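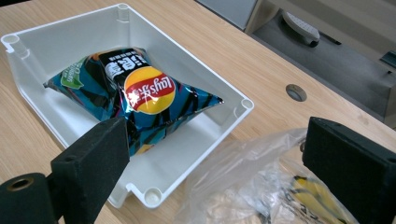
Grovent makes storage for offices and small shops, and once a year it opens its plant to anyone who signs up. I went on 26 Apr 2025, mostly to find out why a company that sells boxes now talks so much about changing how people work. The welcome talk ran well past its slot and used the word "calm" more often than the word "box." The products themselves are fine. A white plastic tray with posts at the corners and a bag of Lay's lying in it is a perfectly good thing to have on a desk, and I would have liked to hear what it costs to make. I asked twice. The first time I was told pricing was "a journey," and the second time I was given a brochure.

The tour proper was led by Lotte Geerts, who knew the building well and didn't oversell it. She took our group past the molding hall, which we could see only through a window, and into the warehouse, where 263 product lines are kept. That number was on a banner. I asked whether a lid in a different color counts as its own line, and she said yes, it does. I appreciated the straight answer. It also makes 263 a lot less impressive.

Next came Alurance, the new scheme the whole day was built around. You buy your storage, you pay a yearly fee, and if a piece cracks they replace it. This was presented as a gift to the customer. The small print, which I read while everyone else was getting coffee, excludes hinges, handles and "wear consistent with use." I am not sure what is left. A man from a stationery store in our group had joined in December and said he'd had one claim accepted and one turned down, for two drawers that broke in the same way.
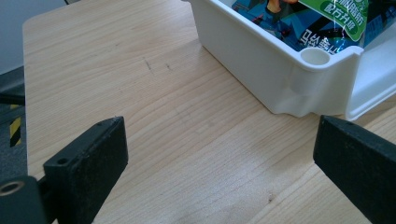

He was still paying, though, and said he'd probably renew. I suppose that is how these schemes make money.

Lunch was better than it needed to be. Badawi, the caterer, did a lentil soup and flatbread that I went back for, and it was the only part of the day that came without a slide.

The afternoon session was on recycled material. We were told the Drestier range is "up to 60 percent" recycled. Up to is doing a great deal of work there, and when someone asked for the average, the speaker said it varied by batch. Fair enough, but then print the range on the label. He did pass around a scoop of the pellets, gray and faintly sweet-smelling, and was good on the difficulty of getting a clean white out of mixed scrap.

Admission is 9 dollars and parking is extra. The lot is on the far side of the site and the signs stop halfway. Groups are capped, so book early if you want the morning tour, and wear shoes you can stand in. I'd skip the welcome talk and ask for Geerts.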